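Questions fréquentes — Jivow, rangement et emballage à domicile

Mise à jour : 2021-03-31

Je reçois souvent les mêmes questions par courriel et par téléphone, et j'ai essayé d'y répondre de façon complète. Si votre question manque, écrivez-moi et je l'ajouterai à la page. Le français est ma troisième langue ; je vous prie de me signaler une phrase qui n'est pas claire.

Angelica Dimaculangan

Que fait Jivow exactement ?

Jivow aide les particuliers à trier, ranger et emballer le contenu d'une pièce ou d'un logement entier. Nous venons chez vous, nous travaillons avec vous ou sans vous, selon votre préférence, et nous laissons une liste écrite de l'endroit où chaque chose se trouve. Nous ne faisons pas le transport. Pour le transport, je vous donne volontiers l'adresse de Wovedbridge, avec qui nous partageons un local de stockage.

Dois-je ranger avant votre visite ?

Non, je vous demande même de ne rien déplacer. Beaucoup de personnes passent la soirée précédente à remplir des sacs, et le lendemain nous devons tout ressortir pour comprendre ce qu'ils contiennent. Laissez les tiroirs comme ils sont. La seule chose que je vous prie de mettre de côté, ce sont les papiers d'identité, les médicaments et les clés.

Combien de temps faut-il pour une cuisine ?

Une cuisine ordinaire demande une journée. C'est la pièce la plus longue par mètre carré, parce que les objets y sont petits, fragiles et de formes très différentes. Une chambre va plus vite, sauf quand l'armoire n'a pas été ouverte depuis plusieurs années. Pour un garage ou une cave, je préfère voir sur place avant de proposer une durée.

Faut-il être présent ?

Pour le tri, oui, au moins au début. Nous ne décidons jamais à votre place de ce qui part. Quand les décisions sont prises, vous pouvez sortir, et nous terminons l'emballage. Certains clients préfèrent rester et boire un thé dans la pièce voisine, cela ne nous dérange pas du tout.

Comment emballez-vous la vaisselle ?

Chaque assiette est enveloppée séparément dans du papier sans encre et posée debout dans le carton, sur la tranche. Je sais que cela surprend. À plat, les assiettes du dessous portent le poids de toutes les autres, et c'est là qu'elles se fendent. Les verres vont dans des cartons à cellules, le pied vers le bas. Les bols s'emboîtent par paires avec une feuille épaisse entre les deux.

Nous commençons toujours par le fond du carton : une couche de papier froissé, bien serrée, que l'on vérifie avec la paume de la main. Si la paume touche le carton, il faut encore du papier. Ensuite viennent les pièces lourdes, puis les moyennes, et les petites choses remplissent les coins.

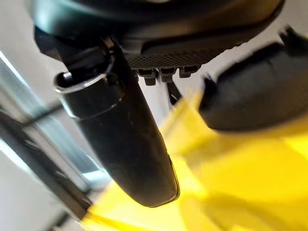

Le dernier geste est de fermer les rabats sans forcer et de secouer le carton très légèrement. S'il fait du bruit, on l'ouvre de nouveau. Cela prend une minute et c'est la minute la plus utile de la journée. Sur le côté — jamais sur le dessus — nous écrivons la pièce de destination et un mot pour le contenu, par exemple « cuisine, bols ». Quand les cartons sont empilés, le dessus ne se lit plus.

Et les couteaux ?

Les couteaux sont placés dans un étui de carton plié, attaché avec du ruban de papier, et l'étui porte le mot « lames » en grandes lettres. Ils voyagent dans la même boîte que les couverts. Si vous possédez un bloc, il est emballé vide.

Puis-je utiliser mes propres cartons ?

Oui, s'ils sont secs et si le fond n'est pas déchiré. Les cartons de supermarché conviennent pour le linge et les coussins. Pour les livres, je vous conseille nos petits cartons, car un grand carton rempli de livres ne se soulève plus. Les bacs en plastique avec couvercle sont aussi acceptés, et nous pouvons vous en prêter pour la durée des travaux ou du déménagement. Nous les reprenons vides et propres, dans un délai de deux semaines.

Quels produits utilisez-vous pour le nettoyage ?

De l'eau tiède, du savon noir et des chiffons en coton. Nous essuyons les étagères et l'intérieur des tiroirs avant de remettre les objets, mais nous ne faisons pas le grand ménage. Si une surface est délicate (bois huilé, pierre, laque), dites-le-nous et nous la nettoyons à sec.

Que deviennent les choses que je ne garde pas ?

Vous choisissez. Nous préparons des lots pour le don, pour la déchetterie et pour la vente. Les lots de don sont portés à la ressourcerie Bañez, qui accepte la vaisselle, les petits meubles, les livres et les jouets complets. Elle n'accepte plus les matelas ni les sièges pour enfants. Pour la vente, nous faisons seulement le tri et l'emballage ; l'annonce reste à votre charge.

Que se passe-t-il si vous cassez un objet ?

Cela arrive rarement, et dans ce cas je vous le dis le jour même. Jusqu'à 200 euros, je rembourse directement, sans dossier. Au-dessus, c'est notre assurance qui intervient, avec un plafond de 2000 euros par objet. Pour un objet d'une valeur plus grande, je vous demande de m'avertir par écrit avant la visite. Parfois je refuse de l'emballer et je vous oriente vers un spécialiste, surtout pour les tableaux et les horloges.

Emballez-vous les plantes ?

Les petites, oui, dans un carton ouvert, calées avec du papier. Les grandes voyagent mieux dans une voiture particulière. Arrosez-les deux jours avant, pas le matin du départ, sinon le fond du carton devient mou.

Les étiquettes sont-elles vraiment nécessaires dans une maison ?

Au début, oui. Une étagère bien rangée reste rangée seulement si toutes les personnes de la maison savent ce qui va où. Nous collons donc des étiquettes provisoires, qui se retirent sans trace. Après un mois, la plupart des familles les enlèvent, et c'est très bien ainsi. Pour les enfants qui ne lisent pas encore, nous dessinons l'objet. Mes dessins sont modestes, mais une chaussette se reconnaît.

Dans quelles communes travaillez-vous ?

À Surkberg et dans les communes voisines. Si vous habitez plus loin, le déplacement est compté en supplément et le montant figure sur le devis. Je ne peux pas venir dans un immeuble où il n'est pas possible de stationner à proximité, car nous portons beaucoup de matériel.

Comment se fait le devis ?

Vous m'envoyez quelques photos de chaque pièce, avec les portes des placards ouvertes, et je vous réponds par écrit. Le devis est gratuit et reste valable jusqu'à la fin du mois suivant. Le prix ne change pas si nous avons besoin de plus de temps que prévu. Il change si vous ajoutez une pièce.

Y a-t-il encore des places ?

En avril, il reste quelques matinées, mais les journées entières sont prises. Les fins de mois se remplissent toujours les premières à cause des baux. Pour un déménagement, réservez dès que vous connaissez la date, même si elle peut encore bouger ; nous la déplaçons une fois sans frais.

Prenez-vous des précautions sanitaires ?

Nous portons le masque pendant toute la visite et nous ouvrons une fenêtre quand le temps le permet. Les chiffons sont lavés après chaque logement. Si quelqu'un est malade chez vous, prévenez-moi, même le matin même, et nous fixons un autre jour sans supplément.

Comment vous joindre ?

Par courriel de préférence, avec votre commune et le type de pièce dans l'objet du message. Par téléphone, je suis disponible en fin d'après-midi. Pendant la journée j'ai les mains dans le papier et je ne décroche pas, laissez alors un message avec votre numéro, dit lentement s'il vous plaît.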